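Grillitwood Robotics Club
Minutes of the regular meeting, Mar 10, 2026

We got going a little late, as usual, since everyone wanted to finish their snacks and hear how the Cloutier qualifier went (third place, and we are still very pleased about it!). The September minutes were finally read and approved, with apologies for the long wait.

The arm team gave their report next. They have been practicing the container task, the one where the gripper has to come in beside the clear plastic without knocking it, and they had a good deal to say about glare, and about which of the 11 practice layouts they like least.

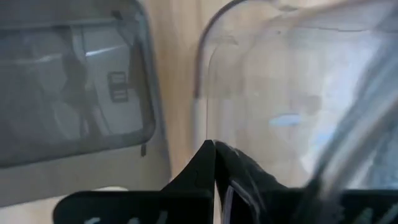

Gripper fingers near the clear container, gray bin at left.

There was a long and friendly talk after that about whether to slow the arm down on the approach. The drivers would like to keep the speed, the programmers would not, and we agreed to try it both ways before the Jarnberg meet.

Money: the club account stands at $1,019 after the entry fee. A motion to spend $37 on spare finger pads passed without any fuss.

Old business: the Grukov kit is still missing its manual. Please look at home one more time.

Next meeting same room, same time, and bring your safety glasses.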